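Gullen Graphic Novel Reading Group
Minutes of the meeting held 01/09/2025

Present: Cremilda Paiva (chair), R. Tanda, J. Bedavance, P. Khalaf (minutes), L. Orsk, two new members
Apologies: D. Wren

1. Minutes of the last meeting
Read and accepted with one change. Under item 4, "second printing" should read "second edition."

2. Matters arising
The missing copy of the pirate anthology has been returned. J. Bedavance still has the box of donated singles from June and will bring it next time. The library has agreed to let us keep the lower two shelves in the reading room.

3. Book discussion: The Salt Ledger, collected hardcover
The group had 3 weeks with this one. All but one of those present had finished it.

R. Tanda thought the first half was the best thing we have read this year and liked the harbor chapters most. J. Bedavance disagreed and said the first half takes too long to get to the trial. She would have cut the lighthouse story completely. L. Orsk pointed out that the lighthouse story is where the brother's debt is first mentioned, so the ending would not make sense without it.

There was a long discussion of the coloring. The hardcover was recolored from the original issues, and P. Khalaf brought four of the issues for comparison. Most members preferred the older flat colors. The chair preferred the new ones for the night scenes only. It was agreed that the lettering is easier to read in the hardcover.

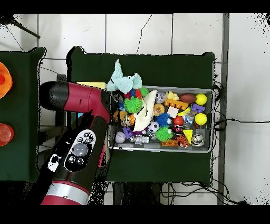 Several members found the binding too tight. The double-page spreads lose part of the art in the gutter, and on the courtroom spread one word balloon can't be read without forcing the book open. The paperback was said to be better for this, but it leaves out the epilogue.

Scores out of ten were 9, 8, 8, 7, 6 and 4. One member did not score, having stopped at chapter five.

4. Next book
Three titles were put forward. Members voted for the Clay Parade omnibus, five to two. It runs to 886 pages, so the group will read up to the end of book two for the next meeting and finish it at the one after. L. Orsk asked that nobody discuss the second half early.

The library system has two copies. R. Tanda will lend his own once he has finished with it. Members who want to buy are asked to look for used copies first, as the new price went up with the last printing.

5. Shelf and catalog
P. Khalaf has finished entering the group's collection in the spreadsheet. We now hold 645 items, counting single issues. Duplicates will be marked and offered to members before going to the swap table. The chair asked that anything borrowed be written in the notebook - title, name and date - as the spreadsheet is only updated once a month.

Single issues printed before 2000 will be kept in bags and not lent out. J. Bedavance asked if this applied to reprints. It does not.

6. Swap table
Agreed to run it again in the fall in the same room. Items should be complete and have their covers. L. Orsk will make the sign.

7. Any other business
One of the new members asked if manga could be nominated. Yes, any time, provided the first volume stands up well enough on its own to discuss.
R. Tanda asked for a later start. Left as it is for now.

Actions
J. Bedavance: bring box of donated singles
P. Khalaf: mark duplicates, send list to members
L. Orsk: swap table sign
C. Paiva: reserve both library copies of Clay Parade

Meeting closed at 8:40 p.m.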